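Skirkley Kitchen Set, data card

Status: second release, May
Maintained by: the Drumalville laboratory, Ranov Shetty project

Summary

Skirkley is a collection of two-armed tabletop examples for training policies by imitation. All examples were recorded by teleoperation at one bench in Drumalville, with crockery, a mug tree and a dish rack as the main objects. Operators worked in sessions of 55 minutes.

Contents

Each example holds joint positions, gripper state, a written instruction and the camera streams. Recording runs at 20 frames per second. Examples with a dropped object are kept and marked "fail" - please filter on this field before training.

Known limits

Lighting was not varied. Only 6 operators took part, and their habits show in the choice of approach angle. Depth is not supplied. Results should not be taken as evidence of performance in other kitchens.

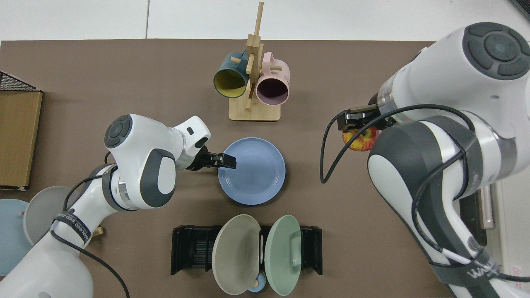
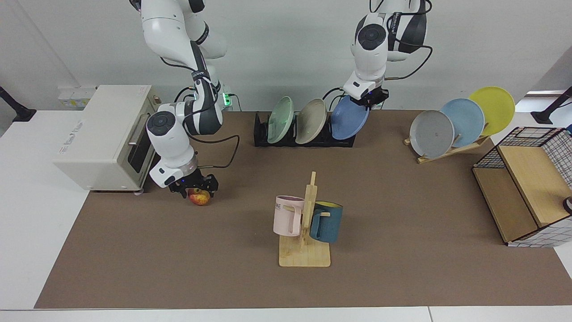 Figure 1. Both arms at the bench, with the apple, mug tree and dish rack. First view: head camera. Second view: fixed camera.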